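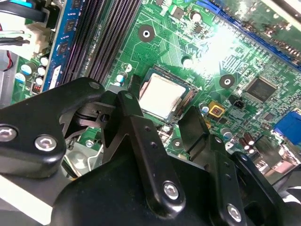 Page last changed: Wed 25 February

Filed under: Reviews > Shop Automation > Grippers and End Tools

Grilen two-finger gripper kit, seen at the Cidier open day in Brisberg

I went to Brisberg with a fairly narrow question. We refurbish office computers, and Cidier has been telling small shops like ours that the Grilen kit can take over the dull half of the bench: memory in, memory out, processor off the board, next one please. The kit costs $3,199 without an arm. For that money I wanted to see it work on something ugly.

To their credit, they had an ugly one out. It was a green desktop motherboard with old thermal paste still smeared on the processor, cables run to the white power connector and a blue memory stick in place. That's much closer to what lands on my bench than the spotless boards you see in sales videos. The fingers are slim enough to get down beside the processor without leaning on the memory slots, and I'll admit I had my doubts about that before I saw it.

The trouble is what the presenter wanted me to take from it. Getting a finger next to a part is the easy bit. On the first run I watched, the gripper came down, stopped, backed off and came down again before it closed on anything, and the man at the laptop was plainly nudging it. When I asked how much of the run was automatic he said "most of the approach." I asked what that meant for the rest of it and got a brochure.

Build is decent. It's all matte black plates and links held together with silver hex screws, and most of the screws you'd want are out in the open where you can reach them. I like that. Anything that spends its day near circuit boards will get bumped, and I'd much sooner swap a bent link myself than mail the whole unit back. The fingertips are narrow with small ridged pads. Cidier sells replacement pads in packs but wouldn't give me a figure for how long a set lasts, and I asked two different people.

What I don't like is the bulk behind the fingers. The housing is big, and with a board still in a case I think you'd be fighting for room every time. They had no small-case machine for me to try it on. I was told one had been planned for the afternoon. I stayed for the afternoon.

The second station was the one with the crowd, and it was the easier job by a long way. They were using a gray molded board set at an angle, with a chip in a rectangular frame and a long slot for a thin strip with gold contacts. It's a training piece made by Kovács, who do the practice boards for Cidier's courses. Nothing wrong with training on one. But two visitors next to me walked away saying the robot could build a computer, and no one at the stand was in a hurry to set them straight.

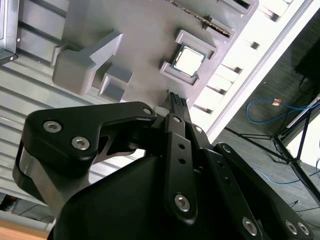 Setup and the manual

The manual is 164 pages and I read a good part of it over a sandwich. The mounting section is clear. The force settings section is a table with no advice on where to start, so you're left to find out with your own boards. I'd want to know how hard those pads squeeze before I let them near a socket full of small pins, and a table of numbers doesn't tell me that.

Cidier says an ordinary technician can have it running in a day. Maybe, if someone from Cidier is standing next to the technician. The two people running the stations in Brisberg clearly knew the thing well, and they were still stopping to adjust it between runs.

Who it might suit

A school or a training center could get good use out of it, especially with the Kovács board. You can take it apart, the parts are easy to see, and a missed pickup on a practice board costs nothing.

A shop doing 200 identical machines for one customer might make the numbers work too – if the boards really are identical and already out of their cases. Ours never are. Last November I had one delivery with five kinds of memory clip in it.

Price and terms

$3,199 for the gripper, one set of pads and the manual. The wrist mount is extra, and the price list on the table didn't show it. You get 14 days to return it, counted from the shipping date, so you lose part of that to the truck.

I didn't order one. I left a box of our own boards with Cidier and asked for an uncut video of a full run, with no hands on the laptop. I'll add it to this page if it comes.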